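3.2 How households talk about preparing food

When we began our visits in Omley, we expected people to tell us about recipes. What they mostly wanted to talk about was the small work that comes before a recipe: the rinsing, the peeling, the hunting for a clear patch of counter. We came to be very fond of these conversations, and they often ran well past the 30 minutes we had asked for (tea was usually involved).
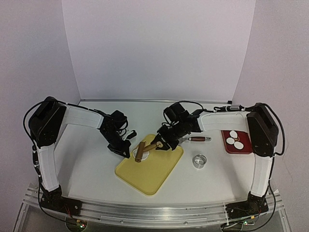
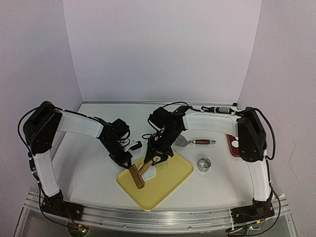
Figure 4. Two white work surfaces, each with pale walls around it.

Lanying Peng felt that the question of counter space had been put the wrong way round. Her own kitchen in Omley was large, she told us, and she still did all her chopping on the same little corner by the window, where her mother-in-law had done it before her. A bigger counter would only gather more mail. Several others said much the same once we thought to ask, and we added the question to the second round of interviews in April.

Of the 90 households that stayed with us through both rounds, 12 kept a written cooking diary, and these turned out to be a real pleasure to read. Some 600 entries came back to us, many with notes crowded into the margins about who was late for supper or which knife had gone missing again. We had asked only for start and finish times. The notes proved far more useful for our purposes, and we coded them separately under three headings: place, company and interruption. Interruption was by a good distance the fullest of the three, and we take it up in Section 3.3, together with the evening entries that mention children's homework.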